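Onari Community Rooms: progress report, games room and lending table
2025-02-20 | Elikem Ankrah
2 min read

To Lambros Raptis, Nolero Fund

Quick one this time, sorry, the full accounts follow when Afia has finished them.

Where we are

Games room open again since November. New heating in, floor done, door still sticks. Of the 300 pounds set aside for table coverings we have spent 209, all on felt. Blue-grey, hard wearing, shows every bit of fluff. Needs a brush down after each session and dosen't always get one.

Odds and ends

Sorting of the small donated items has started on the big felt table, with the mahjong table just behind. Mixed bag so far: a yellow tape measure on a cord, a green pencil, a small black clip, a comb or brush, a yellow soft toy in a black harness. Tape measure to go to the repair bench, they keep asking for one. Toy to the children's shelf. Rest not decided. 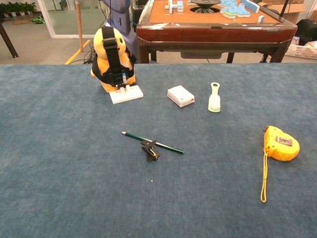 Still to do

- Labels for the shelves. Dae-han So has the card, needs a free afternoon.
- Lending book. Old one is full, new one ordered from Gokotex, not here yet.
- Mahjong evenings. 10 regulars signed up, want a second night. Can we use the leftover table money for chairs? Please let me know, I dont want to order without a yes from you.
- Storage boxes. Afia Ayaaba priced 30 of the lidded sort, quote to follow.

Problems

Donations come in faster than we can sort them. Bags left at the door over the weekend, one lot got rained on and had to go. Notice now up asking people to bring things in opening hours only.

Next report after the boxes are in. Ring me if the chairs question is easier by phone.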